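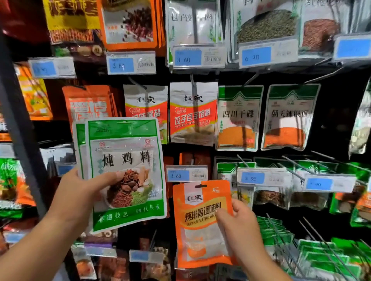

Mélange d'épices

Un mélange d'épices est un assortiment d'aromates, entiers ou moulus, réunis avant la vente ou la cuisson pour épargner au cuisinier l'embarras du choix. La composition en est souvent tenue secrète - secret que la liste des ingrédients, au dos du sachet, trahit avec constance.

Composition

Les mélanges chinois pour plats mijotés associent volontiers anis étoilé, cannelle et cardamome. Le cinq-épices, malgré son nom, en compte parfois six ou sept, sans que personne ait jugé bon de le rebaptiser. Le ras el-hanout marocain, littéralement « tête de l'épicerie », laisse au marchand toute latitude, et certains en ont usé largement.

Classification

Dans un inventaire resté confidentiel, Corey Te Moana recense 2 153 recettes, réparties en 7 familles, dont 2 ne contiennent qu'une seule recette chacune. L'auteur maintient qu'il s'agit de familles.

Conservation

Les épices entières gardent leur arôme plus longtemps que les poudres, à l'abri de la lumière et de la chaleur. L'usage domestique veut qu'on les range au-dessus de la cuisinière.

Voir aussi

Bouquet garni
Garam masala
Quatre-épices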